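Chapter 4
Dry Collection: Brushes, Dustpans and Loose Debris

Learning goals

After completing this chapter, the student should be able to:
identify the working parts of a hand brush and a dustpan;
explain how lip contact affects the amount of debris left behind;
select a stroke length and direction for a given type of debris;
carry out a dry collection pass on a raised surface and on a floor;
inspect, clean and store the tools after use.

Key terms: basin, carry line, dry collection, lip, pan angle, residue line, stroke, throat

4.1 Introduction

Dry collection is the removal of loose solid matter from a surface without water or a cleaning agent. It comes before damp wiping in nearly every room routine. Debris left in place when a damp cloth is applied is pushed into joints, smeared along the surface or carried to the next area in the cloth itself. A surface that has been properly dry collected needs fewer cloth changes and dries more evenly.

Chapter 3 dealt with long-handled brooms and open floor areas. The present chapter deals with short tools used at arm's length: the hand brush and the dustpan. They are used on worktops, tables, stairs, shelves, window sills and the last strip of floor along a wall. The same pair of tools must never be used on both floors and tables. At the Bivbridge training site, whose room schedules are used throughout this book, table sets and floor sets are hung on separate rails and issued separately.

Debris is sorted in this chapter by the way it moves under a brush. Light bulky debris includes crumpled paper, wrappers and lint. Granular debris includes sand, salt and crumbs. Fine debris includes dust, flour and ash. Sticky or wet matter falls outside dry collection and is covered in Chapter 6.

4.2 The Dustpan

A dustpan has four working parts. The lip is the front edge that meets the surface. The throat is the sloped area directly behind the lip. The basin is the deeper space in which debris comes to rest, enclosed by a rim at the sides and back. The handle sets the pan angle and carries the load to the bin. Many handles also end in a hole for hanging.

The lip does most of the work. If it is flat and undamaged, it touches the surface along its whole width and granular debris passes over it cleanly. If it is nicked or warped, debris slides under the gap and forms a residue line when the pan is drawn back. Some pans carry a soft rubber strip along the lip to close small gaps. The strip wears faster than the pan and should be checked each week; in the Bivbridge schedule this is done on Wednesday.

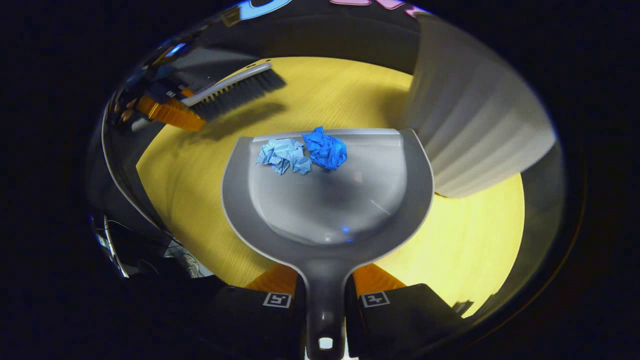
Rim height and basin depth determine how much a pan can hold before it must be emptied. Manufacturers state capacity in different ways, and the stated volume often assumes a level fill that cannot be carried in practice. The usable limit is the carry line, an imagined line set below the top of the rim. Light bulky debris reaches this line long before the pan is heavy. Two crumpled wads of blue paper at the lip of a gray plastic pan sit side by side, while the basin behind them is still empty. Material of this kind should be moved fully past the throat before the pan is lifted – a wad resting near the lip will roll off when the handle is lowered.

Pan angle is the angle between the base of the pan and the surface. Raising the handle slightly presses the lip down and improves contact. Raising it too far closes the throat and lets debris rebound toward the brush. The correct setting is the lowest one at which the lip makes full contact.

4.3 The Hand Brush

The hand brush consists of a handle, a block and a field of bristles. Soft, dense bristles are used for fine debris on smooth surfaces. Stiff, open bristles are used for granular debris on rough surfaces. A stiff brush on a smooth tabletop flicks particles beyond the pan, and a soft brush on concrete bends over them.

A stroke begins behind the debris and ends at the lip. The bristle tips stay in contact with the surface for the whole stroke and are lifted only after the debris has crossed into the throat. Short strokes are used for fine debris. Longer strokes may be used for light bulky debris, which tends to move as a single piece.

4.4 Worked Case: The Kostiuk Reading Room

The Kostiuk reading room has 249 seats at long tables and is dry collected every evening. Staff first worked from both ends of each table toward the middle, which left a residue line at the meeting point. The routine was changed so that each table is worked in one direction, with the pan held at the far end and moved back a short distance after each pass to pick up the line. Paper is now gathered before crumbs are brushed.

Review the case again after reading Section 4.5, which sets out the full sequence for a raised surface.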